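# Teaching an arm to rummage

I've had a brilliant few weeks and I've been rubbish at writing any of it down, so this is going to be a long one. Tea recommended.

Some of you will remember that I joined the bin-picking project at Fenholm in April. The short version for everyone else: we want a robot arm to take things out of a bin when the things are a mixed bag of shapes and nobody has lined them up. We're doing it by showing. A person drives the arm through the task by remote control, everything gets recorded, and a learning program tries to work out what the person was up to. I am one of the people who drives. I cannot believe this is part of my job.

I'd assumed the hard bit would be the software (and it is hard, I've seen the faces of the people doing it). What I hadn't expected was how much skill there is in the showing. My first twenty minutes were dreadful. You hold a controller, you move your hand, the arm follows a tiny moment later, and your brain spends the whole time insisting that the arm is your arm. It isn't! Your arm has a wrist that forgives you everything. You can bump a cup, feel it shift, and change your mind before you've noticed you had a plan. Through the controller I get none of that feeling, only what I can see, so I have to look properly before I go in.

We call our control software Stiltent, which started life as a typing mistake and stuck. It has a speed setting that goes up to 200, and I was told on day one to leave it at 80. I obeyed for two days, then crept it up, then knocked something straight into the corner of the bin and crept it back down again. 80 is lovely. 80 is where I live now.

## Guiding by hand

Before remote control we tried the other way, where you take hold of the arm and push it through the motion yourself. I loved this. The arm goes soft and sort of floaty, and you walk it down to the object like you're teaching it to dance. For a single simple reach it's quicker to learn than the controller, and I'd still start a complete beginner on it.

The trouble came when we wanted lots of varied examples. It's tiring, for one thing. Your shoulders know about it by lunch. It also puts you right next to the bin with your elbows in the way of the cameras, and the program ends up with a great many recordings of my jumper. So we still use hand guiding for working out a new approach, and the controller for the long recording sessions.

## What I've learnt about giving a good example

The biggest one for me: don't be clever. Early on I found a neat trick where I'd nudge an object against the wall and scoop it up from there. Worked a treat. But I did it differently every time, and sometimes I did it when a plain grasp would have been fine, and when we trained on that batch the arm started shoving everything at the walls like a bored cat. We threw the batch away. Now I only use the wall when an object is really stuck, and I do it the same slow way each time.

Pausing is another. I used to hover above the bin while I made up my mind, and guess what the arm learnt to do? Hover! Beautifully! It would hang there over a perfectly easy object as though it had gone off the whole idea. So now I decide before I press record, and once I'm moving I keep moving.

Mistakes, though, are worth keeping if you recover from them. If I miss, open up, back off a little and have another go, that stays in. The arm needs to have seen somebody get it wrong and carry on. I find that rather cheering.

And the objects matter more than I'd have guessed. Long things want the fingers across them. Round things roll off if you come in at a slant. Anything that tapers is a menace, and a cup on its side gives you a choice between pinching the rim and going round the outside, so you'd better pick one and be consistent about it. 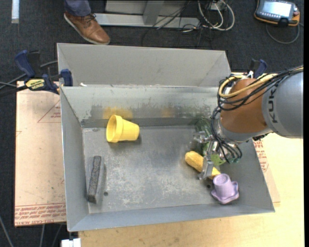 *The KUKA arm down in the bin, with the corn, the purple toy and the tipped yellow cup.*

The corn is my favourite. It's a satisfying shape to line up on, provided you match its angle before you go down. I do have a soft spot for the cup as well, even though it has cost me more failed attempts than everything else put together.

We're at 734 recorded picks now, counting only the ones we've kept. Last Tuesday we ran the newest version of the trained program on our three test layouts, which we've nicknamed Sallow, Berge and Plain. Sallow is spread out and easy, Berge is heaped up on one side, and Plain is a single object in the middle. It cleared Sallow without any help from me. I may have made a noise.

Berge beat it. It got the top object away and then went after something underneath at a hopeless angle, three times running, until I pressed stop. I've got a fair idea why, too: I went back through my own recordings and I nearly always work heaps from the left, so it has hardly any examples coming in from the other side. Next week is going to be heaps from the right, all day, at 80, with plenty of biscuits.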